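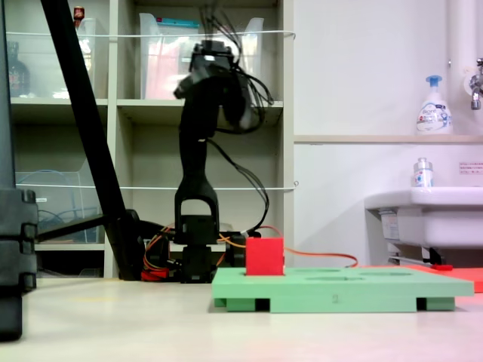
Red on light green: a red cube on a board with shallow circular recesses.

From: Farzana Rana, Collections Access
To: tomoana-displays list
Subject: Re: [tomoana-displays] Use of red and green in case labels and floor plans

Dear colleagues,

Thank you for the replies received so far on the draft colour guidance for Tomoana Museum. I am answering the message quoted below on the list, as similar points have reached me from both the loans desk and the design office.

> The draft says that red and green must not be used together "where
> meaning depends on the difference". Our gallery plans show open
> routes in green and closed routes in red, and visitors are used to
> them. We have 2000 folded plans in the store, printed on Vovholm
> cream stock. Are we expected to withdraw these? Also, does the rule
> cover the display mounts themselves, or only printed matter? Several
> of the mounts in the pottery room are pale green, and two of the
> pieces going on them have a strong red glaze.
>
> Lastly, the old policy asked for a contrast check by eye. Is that
> still enough for short labels?
>
> Design Office

On the folded plans, the existing stock may be used until it runs out. Front desk staff are asked to mark closed routes with a short diagonal stroke in black pen before handing a plan to a visitor. The next printing should show closed routes as a broken line and open routes as a solid one. The colours may stay if the design office wishes to keep them, provided that the plan can still be read when photocopied in black and white.

The rule applies to anything that gives information: labels, plans, arrows, timetables and the small dots used to show which objects have an audio description. Mounts and case linings are outside it. A red glaze on a pale green mount is a matter for the curator concerned. Many visitors with reduced colour vision will still see such a piece well enough if it is lighter or darker than what lies behind it, and the lighting in the pottery room can be adjusted to help with this. We would ask only that the label does not rely on colour words alone. "The tall red jar, left" is acceptable. "The red jar" is not, if there is a green one beside it.

A check by eye will no longer be accepted for new labels. The reason is a practical one. When the label survey was carried out, 1246 labels were examined, and many of those that failed had been passed by eye in a bright office and then hung in a dim case. Please measure the text and background colours with the Trostix checker on the shared computer in the print room, and write the result on the back of the proof. Handwritten temporary labels are exempt for up to 8 days.

I should also like to correct an error in the draft. Section 4 refers to "grey text on white for secondary information". This was carried over from the previous policy and should have been removed. Secondary information is to be set in black, in a smaller size if need be, but never below the minimum given in the table of type sizes.

The Trunex wall panels on the upper landing have been raised by several members of the list. These are on hire and cannot be recoloured by us. I have written to the supplier and will report to the list when an answer is received.

Further comments on the draft should reach me by the end of September. Please reply to the list and quote the section number to which each comment refers. Large-print copies of the draft are available from my office on request.

Yours faithfully,

Farzana Rana
Collections Access
Tomoana Museum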